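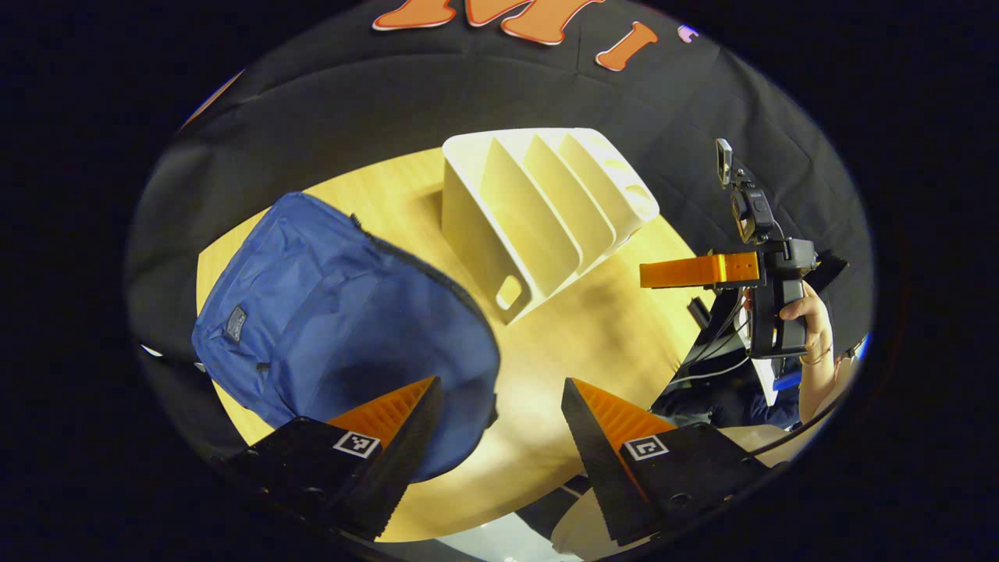

Hand-held gripper view: backpack and desk file organiser on the round table.

Dotell Tabletop Demonstrations: Data Card

Version: 1.2
Released: 22 January 2026
Maintained by: Märta Nygård and Halvard Kvam
Contact: the data desk at Udcombe

Summary

Dotell is a collection of 3,148 demonstrations of everyday tabletop tasks, carried out by people using hand-held grippers. It is intended for training and testing robot policies that learn from human examples. No robot arm is used during collection. The operator holds the gripper directly, and its path through space is recovered afterwards from the wrist camera video and motion readings.

Of the total, 1,451 demonstrations belong to the Bags and Papers group, to which the view at the head of this card belongs. The remainder cover kitchen items, folded cloth and small tools.

Equipment

Each gripper has two black fingers with ridged orange pads. A square marker on each finger allows the opening between them to be measured in every image. The wide-angle lens leaves the corners of the image black. These corners have been kept in the released files, and users may crop them as they see fit.

Some sessions use two grippers. Where the second device comes into view, it has not been masked or removed.

Tasks in the Bags and Papers group

Operators are given a written goal and are free to choose how to reach it. Goals include moving a bag to a named part of the table, opening a zip, turning an organiser to face the other way, and placing papers in a given slot. The starting position of each object is changed between demonstrations. Sessions are limited to 80 minutes, with a break at the midpoint.

Contents of each record

— Wrist video for every gripper in use
— Gripper position and rotation, with time stamps
— Finger opening, in millimetres
— The written goal, in English
— Operator number and session number
— A result label: complete, partial or failed

Result labels were assigned by Linnea Öberg and Ebbe Magnusson, working separately. Records on which they disagreed were passed to Mihret Gebretsadik for a final decision. Failed attempts are included and should be filtered out where they are not wanted.

Known limitations

Path recovery is less reliable when a large dark object fills most of the view. Affected records carry the flag low_track. Finger opening may be missing for short periods when a marker is hidden, and these gaps have not been filled.

All sessions were held in one building. Lighting and table height therefore vary little, and results may not carry over to other rooms without further data.

Privacy

Operators gave written consent to the release of footage showing their hands, arms and clothing. Sound was not recorded. Requests for withdrawal are handled by the Udcombe data desk, and withdrawn records are removed at the next release.

Related releases

The Aasen set uses the same record layout and may be loaded with the same reader. The older Grerkitz set does not store finger opening and must be converted first. A revised split for testing is planned for March.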